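A table top, seven months on

Stuvo fits out shared workrooms: benches, shelving, tables and the storage that goes under them. The firm's workshop manager has been responsible for table tops since the Brarum range was started, and agreed to talk about one part of the job, the care of light-coloured wooden surfaces in rooms where several groups work in turn. The conversation took place at the Waninness workroom, where the tables have been in use since February.

The first question was why the tops are pale. "Two reasons," the manager said. "A pale top reflects light back up at the work, so you need less lamp. And you can see what you have dropped. Small screws, offcuts of wire, pencil leads. On a dark top they vanish until somebody puts a sleeve on them."

The drawback is that marks show as well. The manager did not regard this as a fault. A mark that shows gets wiped. On the older dark tops, glue was often left for weeks and had to be scraped, and scraping did more harm than the glue.

The Brarum top is oiled. Lacquer was considered and turned down after a trial. "Lacquer is good until it is broken. After that, water gets under it at the break and you have a grey patch, and you cannot mend the patch without taking the whole surface back. With oil you sand the bad area, feather it out, oil it again. It takes an evening and a night to cure."

Stuvo has 1,088 of these tops in use, and each is entered in a log with the date of every sanding. The log was begun to settle an argument over how long a top lasts. The manager's working figure is now 17 years for a table in daily use, provided that local repairs are kept shallow. Full sanding is allowed 4 times in that period. Beyond that the edges begin to look thin and the fixings underneath need checking.

On daily care the advice was short. Brush first, then wipe. Dust from sanding or filing is abrasive, and a cloth pushed across it leaves fine scratches along the line of the wipe. A soft hand brush is kept on a hook at the end of each table for this purpose. The cloth should be damp and well wrung. Washing-up liquid is acceptable in small amounts. Bleach is not, and neither are the scouring pads that tend to appear beside any sink.
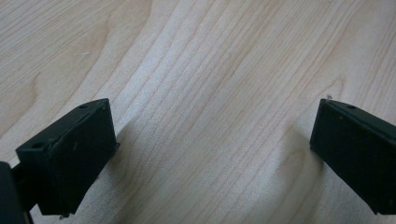

"People ask for a mat," the manager went on. "I am not against mats. Use one for cutting and for anything with solvent in it. But don't leave it down all year. The wood under it stays its first colour and the rest goes yellow, and then you have a rectangle you can't get rid of. Lift it at the end of the day and stand it on edge."

The same applies to tools and boxes that stay in one position. Stuvo recommends shifting them every few weeks during the first year, when the colour changes fastest. Rubber feet are the main concern. Some rubbers leave a brown ring in the oil, which sanding removes only in part. Felt pads are supplied, though the manager admitted that felt collects grit and should be replaced when it feels hard.

Asked about clear space, the manager was firm. The middle of a table is for work in progress, and storage belongs underneath or on the wall. At Waninness this is handled by the Osman rack, a shallow set of trays fixed below the top on the side away from the door. Each tray lifts out. Parts for a job go in one tray and return to it when the job stops, finished or otherwise.

The rack was not popular at first. The trays were too deep, and small items slid to the back when they were pulled out. The present version has a low divider across the middle. "It should have had that from the start. We drew it, we took it out to save money, and we put it back."

A test piece at the workshop has been through 3,000 wipes with a damp cloth on a simple rig. The oil had worn at the front edge, where the cloth changed direction, and was sound elsewhere. As a result the maintenance sheet now asks for the front edge to be re-oiled once a year, separately from the rest of the top.

The next change is to the oil itself. The present one needs a night with the windows open, which is awkward in winter. A faster one is on trial on two tables at the far end of the room, and the manager expects to decide after one full heating season.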